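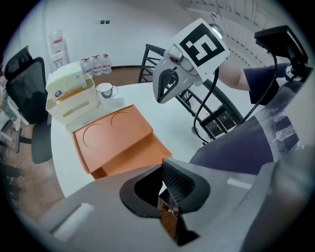

The orange tray out on the round table, with the storage box and mug at the back.

Keeping a small round table usable

A round table suits a small room, but it has no corners to push things into, so clutter ends up in the middle and stays there. We use ours for tea, paperwork and the odd repair job. These are the habits that keep it clear.

Give loose packets a box. A plain plastic storage box with a handle slot in the front is easy to pull towards you and easy to carry off when the table is needed. Stand packets upright with the label showing. If a packet is too tall for the box, fold the top over and clip it. Don't lay it flat on top of the others or you'll forget what's under it.

Use a tray with recesses for anything that rolls or tips. Shallow circles moulded into the top will hold a cup or a small jar steady, provided the base fits. Check this with an empty cup first. Raised edges help with crumbs and drips, but they also collect dust, so run a damp cloth along the folds when you wipe the top.

Keep the whole tray on the table. A lip sticking out past a curved edge gets caught by a sleeve sooner or later. Slide it back before you put anything in it, and leave a hand's width in front.

Mugs go towards the back with the handle turned to the side you reach from. For tea rings on a white top, mix a teaspoon of bicarb soda with a little water, rub with a soft cloth and rinse. Test it underneath first if the surface is glossy. For general wiping I keep a 500 mL spray bottle filled with 300 mL of warm water and a small squirt of dish liquid. Label it.

Chairs: two different ones are fine at a table this shape. An office chair on castors will mark a timber floor if grit gets into the wheels. Tip it over every month or so and pull out the hair and fluff with tweezers. Metal chairs need felt pads, and the stick-on kind last longer if you wipe the feet with metho and let them dry before pressing the pads on.

Anything that hasn't been touched by the end of the week goes back on the shelves.

More from Brellenwood Home Notes: Cleaning mesh chair backs | Shelf liners that stay put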